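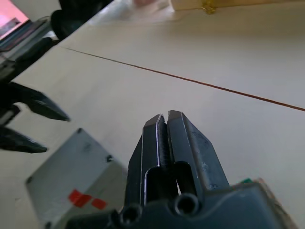
By Nusrat Sivakumar | Workshop Kit | Updated November

Lustolel Two-Arm Bench Kit

Price: $1298 (arms not included)
In stock at the Lodusau workshop: 6
Fits: most small arms with a round tool flange

Hi! This is the page for the Lustolel kit, which is the set of grippers, wrist camera mounts and brackets I put together for my own bench and then kept getting asked about. I built the first one at home on a kitchen table that was much too short, moved the whole thing to our shared workshop at Lodusau, and I've been fiddling with it ever since. If you already have a pair of arms and you want them to do small assembly jobs together, this is what I'd sell you.

The job I tune everything against is a little metal enclosure with a screw in each corner of the lid. It sounds like nothing. It took me most of a winter! One arm has to bring the screw over and keep it upright, the other has to stay close enough to be useful without bumping into it, and the box loves to slide. I've tried all sorts of other test jobs (battery covers, jar lids, a very annoying lamp base) and I always come back to the box, so the fingers are shaped for that kind of work first.

The fingers are long and narrow on purpose. My early ones were stubby and strong and I couldn't see past them. With these you get a decent view right down to the tips from the wrist camera, and they can get hold of a screw by its head and leave the shaft clear.

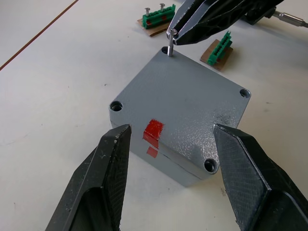
Far corner screw held upright, partway in its hole, with two spares parked in a green terminal block.

About those terminal blocks – get yourself a couple. I use them as screw stands, on bits of cardboard so I can shift them without touching the block itself. You can print a fancy tray if you like (I did, it's in a drawer) but the blocks were cheaper and I like them better. They don't come with the kit. I did think about adding them, and then I'd have to match everyone's screw size, so no.

The red mark on my box is there so I can tell at a glance which way round it is. Any bit of bright tape will do. If you're recording runs and looking back over them later, you'll be glad of it.

What comes in the kit

Four printed fingers in two matched pairs, plus one spare pair. Two gripper bodies. Two white camera mounts with the cameras already fitted. Cable ties, all the bolts, and a printed sheet with the bolt pattern at full size so you can lay it over your flange before you drill anything. The packed box weighs 171 ounces, so shipping isn't too awful.

You'll need your own arms, a computer, and a table that doesn't wobble. I'm using two tables pushed together, and I'd suggest lining up the seam away from the spot where you do the fine work. You'll also want a cordless screwdriver that the gripper can get its fingers around. Straight ones are much easier than pistol shapes. 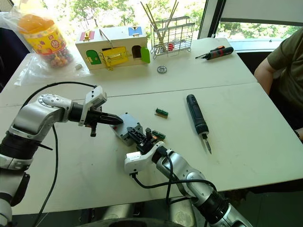
Setting it up

Give yourself an afternoon. Bolt the gripper body on first, then the camera mount, then plug in the camera before you tie down any cable at all. Leave a big loose loop at every joint. Bigger than that. I pulled a connector clean out the first week because I'd made it all look tidy, and Delyth Price (she has the bench next to mine, and far better wiring) came over and cut every one of my ties off.

Once both arms move freely, close the fingers slowly and check that the tips meet. If they're a hair apart you can usually fix it with the shim in the bolt bag. Then start with one screw and no driver. Pick up, move over, let go, do it again. When I counted up my notebook I'd done 1607 of those, and I still change the approach angle now and then.

The driver comes last. Hold it in the arm on the side where you've got the most elbow room, point the bit straight down, and go slower than you think you need to.
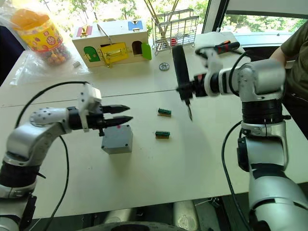

Driver in the right arm, bit over the connectors, left gripper open above the gray box.

Things people ask me

Will it fit the Kubo arms? Yes, with the adapter ring, which is $24 extra. Put it in the order notes.

Will it fit a Tilier? The older ones, yes. I haven't had my hands on a new one yet, so send me a photo of the flange and I'll tell you.

Can I buy just the fingers? Sure! They do get scuffed with use and I sell them by the pair. Tell me which gripper body you have.

Pickup is from Lodusau any evening after 6, or I can ship within the US. Orders usually go out in a week, a bit longer if I'm out of the gray filament. Send questions through the contact form and please say which arms you've got.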